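Boards > Shoes and Leather > Care and Repair

Is conditioner on new boots a waste of money?
Started by Haris Atanasov, Sep 27, 2019

Haris Atanasov wrote:
The shop talked me into a tin of Ledau cream with my last pair. The label says to use it before first wear and then every 2 weeks. Every two weeks! My father polished his boots maybe three times a year and they outlived his car. Has anyone here seen a new boot get better from this stuff, or do we just like the smell?

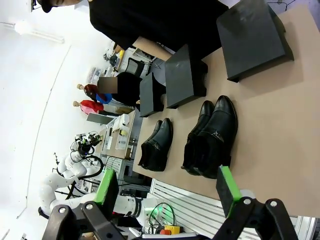
I'm asking about plain black leather with a shine on it, the kind you wear to work. Suede people, you have your own board.

clurnalby438 wrote:
It's mostly the smell. Glossy black leather usually has a finish on top, and I doubt much cream gets past it. Wipe them down, use shoe trees, stop there.

Tihomir Papadopoulos wrote:
I don't buy that. I skipped conditioner on a pair of Ivanov boots and they cracked across the toe by July. The pair I treated is fine.

Haris Atanasov wrote:
Same model? Same amount of wear? One pair cracking tells me you had one bad pair.

Tihomir Papadopoulos wrote:
Different model, and OK, I wore the cracked ones in the rain a lot. I still think I'm right. What I do now:

1. Brush off the dirt, welt included.

2. Thin coat of cream, overnight to dry. Thin — you should hardly see it go on.

3. Lay the shoe on its side and check the heel. If the stitching back there is going, no cream will help you. 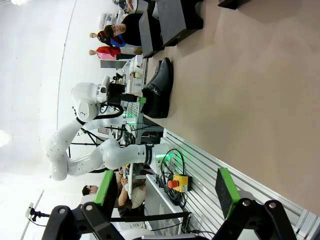 4. Buff, and leave it alone for a few months.

clurnalby438 wrote:
So you don't follow the tin either. A few months is a long way from two weeks.

gevus wrote:
The tin is written by people who sell tins. I've walked almost 1,000 miles in mine on neutral polish from the grocery store.

Haris Atanasov wrote:
I'll do the left boot and skip the right until spring. My money's on no difference.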